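Jircombe sets aside money for two-armed robot, but wants trials in software first

Jircombe council has approved the first stage of a plan to buy a two-armed mobile robot for the Tokorbridge community centre, with most of this year's money going to simulation work and building changes. The purchase itself will come back to councillors in October.

The robot would be used for clearing and resetting rooms between bookings. The centre has 40 bookable sessions a week across its meeting rooms, and staff now spend the gaps between them picking things up, wiping tables, putting chairs back and returning crockery to the kitchen. Under the plan the robot would take on the picking up and the crockery. Wiping tables and moving chairs would stay with staff.

Ashok Saxena, the council's equipment and fleet manager, told the meeting that the price of the machine was the easiest part of the budget to work out and the part he was least worried about.

"We can get a quote for a robot in an afternoon," he said. "What I can't get in an afternoon is a figure for what it costs us in year two, when a gripper needs replacing and the person who learned to run it has changed jobs."

The approved budget is $86,000. Of that, $40,000 is for a simulation contract, and the balance covers door hardware, a charging point, network cabling and staff time. No money has been committed to the robot. Mr. Saxena said he expected the council to lease for the first term, with an option to buy, but that both would be priced.

Bisht, an engineering firm with an office in Tokorbridge, has the simulation contract. Its job is to build software versions of ordinary furnished rooms and run candidate robots through the tasks the centre cares about, before anyone signs for hardware. The firm will report on reach, grip, time per room and the number of times a person would have to step in.

Pankaj Nigam, who leads the work at Bisht, said the early rooms were kept general on purpose. They are not copies of the centre, and the first set was put together to find out which types of object cause trouble.

"Small things are where the budget goes," Mr. Nigam said. "A chair is big and it stays where you left it. A pencil on a table, or something round on the floor, asks a lot more of the hand and of the cameras. If the council wants those picked up every time, that pushes you towards a better gripper, and a better gripper is a separate line on the quote."

He said the floor was a particular question for buyers. Many two-armed machines work well at table height and poorly below it, and a model that can reach the ground usually costs more, either because the torso has to lower or because the arms are longer. The council has asked for prices with and without floor pickup so the difference can be seen.
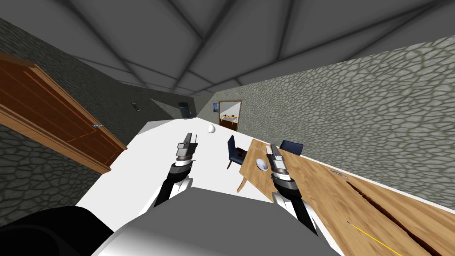 Doors are the other item that has grown since the first draft of the plan. Lever handles are easier for a gripper than round knobs, and the centre has a mix of the two. Replacing the knobs on the ground floor is included in the approved budget. Doors with heavy closers will be left alone, and the robot's route will be planned to avoid them.

Councillors asked whether the simulation money would be wasted if the council decided against buying. Mr. Saxena said the room models and test results would belong to the council and could be used for a later tender. He added that the door handles and cabling were due for replacement in any case, and had been brought forward from the building's maintenance plan.

There were also questions about staffing. The plan does not remove any positions. It does call for 8 staff members to be trained to start, stop and recover the robot, so that someone on every shift can deal with it. Training hours are costed in the budget. A request to add a dedicated technician was turned down for now, and will be looked at again once the supplier's service terms are known.

Nokberg, which supplies the centre's floor-cleaning machines, has said it intends to bid and would bundle servicing with its existing contract. Mr. Saxena said the council would look at bundled offers but would ask every bidder to show servicing as its own line. He wants callout times in writing, along with a list of the parts to be held locally and the price of each.

Other conditions attached to the approval are that the robot must not operate while the public is in a room, that any camera footage must stay on the council's own systems, and that the lease must allow return of the machine without penalty if it fails acceptance testing. The acceptance test will use the same tasks as the simulation, carried out in the centre itself. Insurance has been asked to confirm its position before then, and a noise reading will be taken in the hallway beside the library.

Mr. Nigam said the council should expect some gap between results in software and results in the building. Lighting, worn table edges and the weight of real crockery are hard to get exactly right in a model. Bisht will give each result with a note on how much confidence it has in it – a grip on a bowl, for example, will carry a lower rating than a route down a hallway.

The report is due before the October meeting, when councillors will also see lease and purchase prices side by side. If they go ahead, the ground-floor rooms would be first. The upstairs rooms depend on the elevator, which cannot yet be called by anything other than a person pushing the button, and the cost of changing that has not been worked out.

Residents who book rooms at the centre can send comments to the front desk until 4 p.m. on the day of the meeting. Bookings will not be affected by the door work, which is to be done in the mornings before the building opens.

Contact the newsroom | Corrections | Copyright Tokorbridge local news, all rights reserved | Back to top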